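Ellery office, upstairs, Monday, a bit before nine. Kettle on. The operator I came to see is already at a desk and says I can ask whatever as long as the hands keep moving.

The job used to be refurb. Keyboards, mostly, the returns side of Drirkamico. Pick up, look over, wipe, box. Four years of that. Then Zetirham came in with a plan to have arms do the picking up, and the arms needed somebody to show them how. So now the same people handle the same keyboards, through grippers, with cameras running.

"First week I hated it," the operator says. "You've got fingers, and they take your fingers away. A thing I'd done ten thousand times and I couldn't do it." 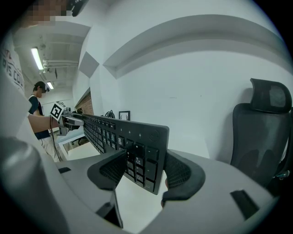
And now? A shrug. "Now it's slow but its mine. I know where to hold so it doesn't twist."

Pay went up a little. Breaks changed more. Every 40 minutes they stop for 15, which under the old setup would of been laughed at. The straps get to you, I'm told, shoulders first, then the neck.

The target this month is 1521 clean recordings. They have 695. I ask if that's a worry.

"For the manager. A bad one gets thrown out and you go again. In refurb a bad one was a complaint with your number on it."

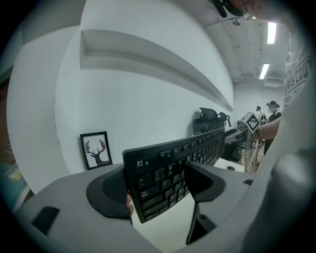
A gripper at each end of the keyboard, Ellery office.

What about after, when the arms have learned it. Longer pause here. The operator puts the keyboard down for the first time since I got in.

"We asked. They said the Clastomstead site gets the arms first and some of us go over to run them. Some. I wrote that word down."

Two people on the shift have put in for it already. Another one is going back to school for bookkeeping. Talk at lunch is different too, less about football, more about whose method the arms will end up with. There's some pride in that. The operator holds near the ends, a coworker swears by further in, and they argue about it.

"If it picks up a keyboard like me, I'd want to see that. I'd want to be paid for it as well." 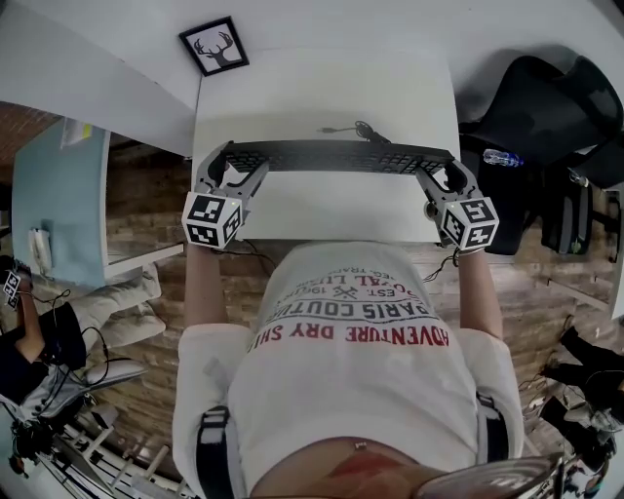 The keyboard work from overhead.

Would they go back to the old bench? "For the radio, yes. We can't have it on with the recording." Then the break is over and I'm asked, nicely, to move my bag.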